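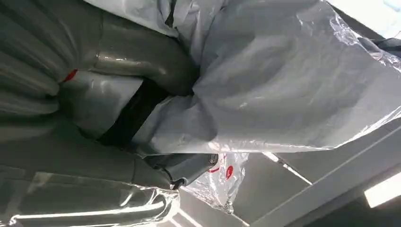 June 29, 2021

Feet hurt, hair smells like plastic, and I am writing this with my shoes still on because bending down feels like too much work. Bags all day at Polside! Not one decent cardboard box came my way until after lunch. I used to think I'd like the soft mailers better (lighter, no corners to jab you in the ribs), but give me a box any day. A box has a top. A mailer has whatever side it feels like having, and the label is always on the other one.

Golnar was in a great mood and sang most of the morning, the same half of the same song, and now I have it too. She's been trying to teach me her way of flattening a bag before scanning it, which is one long stroke with the side of the hand, like smoothing a bedsheet. I do it and the wrinkle just moves over an inch. She does it and the thing lies there like a letter. I got 98 parcels done before first break and was pretty pleased with myself until Marjan asked if I'd remembered to write down the Dreveo returns. I had not. So that was my break.

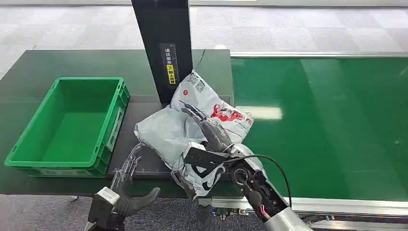
Anyway, I found the sheet in the end, under the tape, under my own lunch. The Dreveo stuff was all fine, just two that needed new labels, and Marjan let it go with only the one eyebrow.

I've gotten fond of the green crates, I don't know why. Maybe it's that they stack without a fight. I asked if I could buy an old one for the balcony, for the tomatoes, and Marjan said to ask upstairs, so that's the end of that. I'll probably go look at the hardware store on the way home tomorrow. Or not, with these feet.

After lunch we had some 80 pieces for Cleltorura, and they were the really noisy kind of bag, the kind that crackles if you breathe near it. You can't hear the radio over those. You can't hear Golnar either, so, small mercies. I kept catching the light off them and by three o'clock I had that headache behind the eyes again, same as back in February when I kept putting off the eye doctor. I should call. Writing it down here so I feel guilty when I read it: CALL THE EYE DOCTOR.
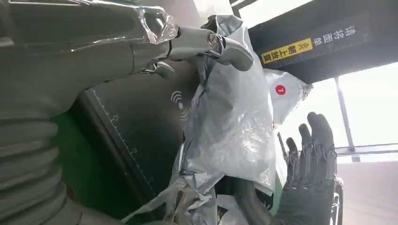 *Gray crinkly one in front, white one with the red sticker behind.*

Made rice and eggs for dinner, nothing fancy, and ate it standing at the counter. Mrs. Heydari from downstairs came up with a bowl of cherries and stayed for tea, and we talked for ages about her knee and her nephew's wedding and whether I should cut bangs (she says no, very firmly). I wrapped up the leftover cherries in the fridge and even the wrap made that crackly noise. I can't get away from it!

Early start again tomorrow. Need to pack the thicker socks and wash the blue shirt tonight, or at least hang it near the window and hope.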